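November, late, feet up

Spent most of the day arguing with Valdemar Bisgaard about mugs. I love my job, I really do, but there are days when I call my mother and can't quite explain what I did until dinnertime.

So the handling rules for the kitchen are on their second rewrite. The old version was Baldur Briem's, from back when Grusbridge only had one arm, and it says things like "load with care." Care! Valdemar wants every line to be something you can check with your eyes from the doorway. Door all the way down before the arm moves. Upper rack out as far as it goes. Nothing breakable between the arm and the rack. Whoever is running the session says "clear" out loud and waits for an answer — a nod doesn't count, and yes, that one is there on account of me.

We got stuck on rule 9, the one about how full the counter can be. I say leave it like a real kitchen, mugs and glasses and jars and all, or what are we testing? Valdemar says fine, but then the rule has to say which things may stand near the front edge. We went round and round until my coffee was stone cold, and then I pulled up the pictures so we'd at least be fighting over the same counter.
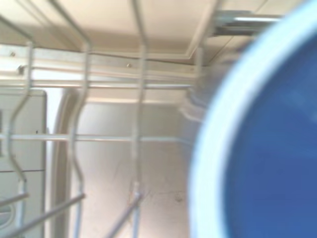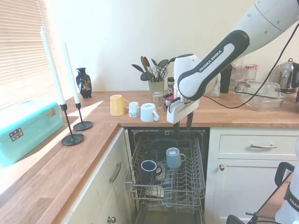 I gave him the glass (he's right, glass goes to the back, period) and he gave me the mugs. Then we wrote down the speed limit near the rack, which had somehow lived in Baldur's head all this time and in no document at all. Also new: one person keeps a hand by the stop button and does nothing else. No phone, no notes, no sandwich. I typed "no sandwich" and Valdemar let it stand!

Baldur called in from Sirkham around four and read the whole draft back to us in his radio voice. He thinks 81 lines is too many and people will stop reading at line 20. I think he may have a point, so tomorrow I'm going to try splitting it, a short sheet for the wall and the long one in the binder. Eskildsen wants the long one by the end of the month anyway for their sign-off, and they like things long.

Things I still have to sort out: who's allowed to change the short sheet, whether candlesticks count as breakable (Valdemar says no, I say the candles do), and where the two spare gripper fingers went. Called the Pundden people about a new cable cover too and got put on hold twice.

Soup for dinner. Washed the bowl by hand.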